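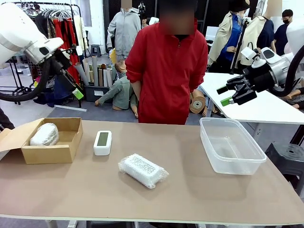 Why does a two-armed packing cell spend so much of its day standing still? Mostly it's waiting for its own planner to finish arguing with itself about which arm goes first.

# Two Arms, One Lock

Speaker notes, Wellington Amaral. Talk slot is 20 minutes plus questions. Don't read these out. You read them out last time.

## Opening

- Say hello, say name, say "scheduler" early so the hardware people can leave with dignity.
- The job for Direr, our packing stack: pick an item off a table, put it in a box or a tub, repeat until somebody goes home.
- Everyone assumes grasping is the hard bit. Grasping was a pain, sure. Grasping got all the budget and most of the whiteboard. The thing that ate our winter was a mutex.

PAUSE. If there's a laugh, good. If there isn't, define mutex.

## What we started with

The first version had one planner and one big lock around the shared workspace. Left arm wants to move, takes the lock, plans, moves, gives it back. Right arm then does the same. Perfectly safe. Also perfectly serial, so we'd paid for two arms and were getting one arm with a very expensive colleague.

I defended this design in a meeting. I'd like that on the record before Tavares brings it up from the back row.

What the logs said, once I stopped defending and read them:

- the lock was held while planning as well as while moving
- a failed plan held it until timeout
- timeout was 5 seconds, a number I typed in May and meant to revisit
- on a bubble-wrapped item the perception node would often change its mind about the pose halfway through planning, which cancelled the plan, which started the whole thing over

So on a bad day you could stand there and watch two healthy arms do nothing at all, and every process on the machine was reporting green.

## Bubble wrap (keep this short, you always run over)

Bubble wrap is a rotten thing to show a depth sensor. Half the points come off the plastic, half come off whatever is underneath, and the specular highlights wander about whenever anything moves. Our segmenter would hand us a decent mask and the pose fitter would then wobble between a couple of equally confident answers.

We tried:

1. Averaging poses over several frames. Gave us the midpoint between two wrong answers, delivered with great confidence.
2. A bigger network. Slower, same wobble.
3. Giving up on pose for wrapped items and planning to a grasp *region*, with the final approach closed on gripper width and motor current.

Number 3 is what shipped. It was written on a Friday by someone who wanted to go home, and I've come to trust that as a design process.

Clear tubs have a related problem. The depth image is quite sure there is no tub. We keep the tub in the scene model as a fixed collision object from a taught position and ignore the sensor on the subject. If the tub gets bumped, the model is wrong. There's a check for that now, using the rim edges in the colour image, and it's okay. I'd call it okay. Don't oversell it, someone will ask for the numbers.

## The actual fix

Draw this on the board, slowly, left to right.

**Split the lock.** The table is carved into zones. An arm reserves the zones its swept volume passes through, for the time windows it needs them. Planning happens outside any lock, against a snapshot. You only go to the reservation table when you've got a trajectory in hand.

**Let reservations fail cheaply.** If the zones are taken, the arm gets told when they'll come free. It can wait, retime the same path, or pick another item. In practice retiming wins nearly always, and it costs next to nothing.

**Freeze the pose at commit.** Perception can have all the opinions it likes up to the moment of commit. After that it files a complaint and we read it at the pre-grasp waypoint. One look, one correction, then go.

**Reserve for the hoses too.** The cable hose sweeps a good deal more air than the link it hangs off, and our first swept volumes left it out entirely. The planner thought the arms were slim. We now attach a fat capsule chain to each arm and let it be pessimistic. It costs us a few paths we'd have liked.

ASK THE ROOM: who here models their cables? Wait for hands. Don't look smug, we didn't either.

## Deadlock, my old friend

With zones, you can obviously get both arms holding something the other one wants. We'd all read the textbook. We ordered the zones, required them to be taken in order, and declared the matter closed.

Then the retry code took them in the order they came out of a hash map.

The test suite didn't catch it, as the suite only had small scenes and small scenes came out sorted by luck. It took a simulated run of 655 picks to see it once. I've kept the trace. It's printed and taped up over my monitor, and people ask if it's art.

The fix was one call to sort. The commit message is longer than the diff and contains language I won't be putting on a slide.

## Tooling, or where the time really went

If you take one thing back to your own shop, make it a replay tool. Ours reads the reservation log and draws every arm's claims as coloured bars against time. That's all it does. Ugly as a dropped pie. Avent wrote it as a favour to themselves, and it found more bugs in its first week than I had in the previous couple of months.

Things it showed us straight away:

- zones reserved and never released after an emergency stop
- the left arm politely waiting on a reservation made by the left arm
- a clock offset between the two controllers, small, and exactly big enough

Zetport's older logs don't have the fields for this, so anyone still on that version gets a grey rectangle. Upgrade notes are in the repo. Yes, I know they're out of date.

## What still doesn't work

Be straight about these.

- Handovers between arms. The zone model hates them, both arms legitimately want the same spot at the same time. We special-case it and the special case is over 20 lines of comments with a function hiding in it.
- People. The scheduler treats a person near the table as a reason to slow everything down, and leaves the rest to the safety controller, which is the right place for it. Cleverer behaviour is somebody else's talk.
- Zone size is still tuned by hand. Too small and you spend your life reserving, too big and you're back to the one lock.

## If there's time

Show the bar chart replay from the deadlock run. Use the local copy, the venue wifi is a rumour.

## Likely questions

*Why not plan both arms jointly?* We did. Lovely motions. Planning time had a tail on it like a kangaroo.

*Is it open source?* The replay tool will be, once the licence header stops saying TODO.

*Did the 5 second timeout ever get changed?* Say you'll take that one offline.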